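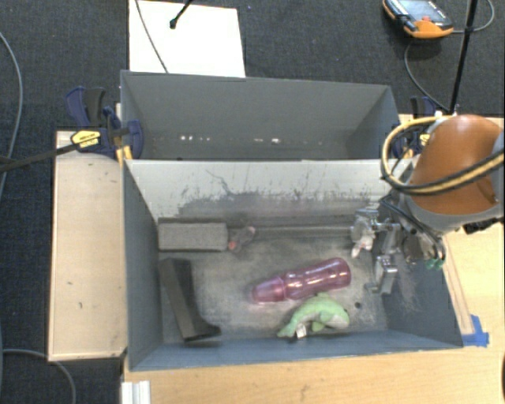
The two bins, front one with the scuffs

From: Daranee Chaiyaporn
To: allotment-chat list
Date: 13 June 2020
Subject: Re: Growing spuds on a patio?

Hi Erna and everyone,

Erna wrote:
> Has anyone on here managed a decent crop of potatoes without
> any actual ground? We moved in October and all I've got now is a
> patio that gets sun until lunch. I bought a bag of Koller seed
> potatoes on a whim and they're sprouting like mad in the porch.
> Is it too late? And do I need those special bags, or will any old
> tub do? Sorry if this has been asked 1,000 times!

Not too late at all, get them in this weekend if you can! You won't get big bakers out of them but you should have a nice lot of small ones by the autumn, and to my mind the small ones are the best bit anyway (boiled, far too much butter, bit of mint).

I did mine on the back step for years before my name came up for a plot, and I never bought the special bags. I've had potatoes out of old compost sacks, a dustbin and one very ugly planter my sister was throwing out. Anything deep will do so long as the water can get out of the bottom. If it hasn't got holes, make some, and make more than you think, because I lost a whole tub to rot one wet summer and the smell was something else. I can still summon it up if I try.

Put a few inches of compost in, sit two or three potatoes on top with the sprouts pointing up, cover them over and leave it there. Don't fill it to the top yet! When the leaves are a hand's width high, bury them nearly to the tips, and keep doing that until you run out of tub. It feels cruel the first time. They don't mind.

Then it's just watering, and that's where I always went wrong. Tubs dry out much quicker than you'd believe, even when it's been raining, as the leaves act like an umbrella. Stick your finger in and if it's dry past the first knuckle give it a good soak. I go out at 7 with my tea and do mine then, before the sun gets round the side of the house.

Feed-wise I use tomato food every couple of weeks, whatever's cheapest. Somebody at the plots swears by seaweed and he does grow lovely ones, but then he's also out there every hour God sends.

Do keep an eye out for blight later on. If you see brown patches on the leaves, cut all the tops off straight away and leave the potatoes where they are for a couple of weeks before you tip them out.

Has anyone got spare leek seedlings, by the way? The slugs had all but 9 of mine and I've got a whole row standing bare. Happy to swap for courgette plants, of which I have a silly number.

Daranee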